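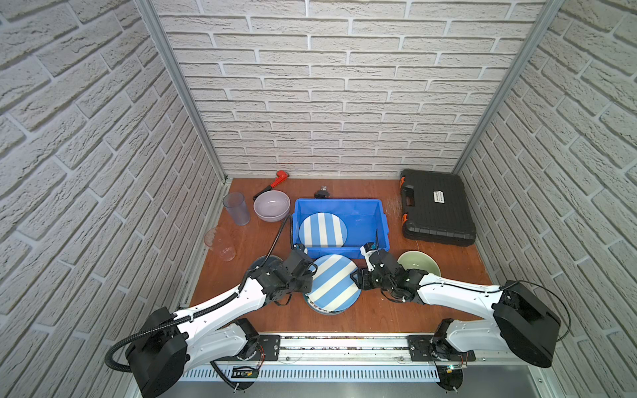
Sutanto schreibt, nach zwei Wochen mit der Vola am Handgelenk habe er zum ersten Mal eine Uhr besessen, die ihn in Ruhe lasse, und ob das so gedacht sei. Ja, ist es.

Solis Vola — Smartwatch mit Notruf und sonst guten Manieren

Die Vola misst Puls, Schlaf und Schritte und behält ihre Meinung dazu für sich. Keine Abzeichen, kein Konfetti, keine Aufforderung zum Durchatmen mitten in der Steuererklärung. Wer seine Werte sehen will, öffnet die App. Wer nicht, hat immerhin eine ziemlich genaue Uhr.

Notruf
Seitentaste gedrückt halten, bis die Uhr zweimal vibriert. Danach wählt sie den hinterlegten Kontakt an und schickt den Standort mit. Wer die Taste beim Anziehen des Wintermantels erwischt, hat 7 Sekunden Zeit zum Abbrechen. Bitte tragen Sie als Kontakt jemanden ein, der auch ans Telefon geht.

Akku
Im Alltag hält die Vola 58 Stunden, mit dauerhaft eingeschaltetem GPS deutlich weniger. Geladen wird über die mitgelieferte Magnetschale. Das Netzteil liegt nicht bei; wir vermuten, Sie haben schon eines. Oder neun.

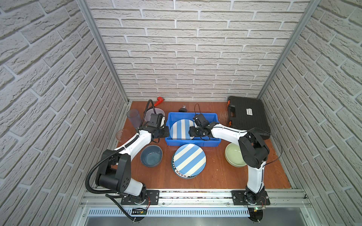 Armband und Gehäuse

Das Armband kommt von Zesstead, ist aus Silikon und lässt sich ohne Werkzeug wechseln. Die Farbe heißt »Kiesel« und ist grau. Das Gehäuse besteht aus Aluminium und verträgt Regen, Spülwasser und die Dusche. Die Sauna verträgt es nicht, auch nicht auf der unteren Bank.

Technische Daten
Display: 342 × 342 Bildpunkte, tagsüber lesbar
Akkulaufzeit: 58 Stunden
Abbruchfrist Notruf: 7 Sekunden
Sprachen: Deutsch, Englisch, Niederländisch
Artikelnummer: Vola 467

Lieferumfang
Uhr, Armband in zwei Längen, Magnetschale, Kurzanleitung. Die lange Anleitung gibt es als PDF — sie ist wirklich lang.

Hinweis
Die Vola ist kein Medizinprodukt. Sie stellt keine Diagnosen und ersetzt keine Praxis, auch wenn man bei ihr schneller einen Termin bekommt. Für den Notruf muss ein gekoppeltes Telefon in Reichweite sein.

Lieferbar ab August in Kiesel, später auch in Schwarz.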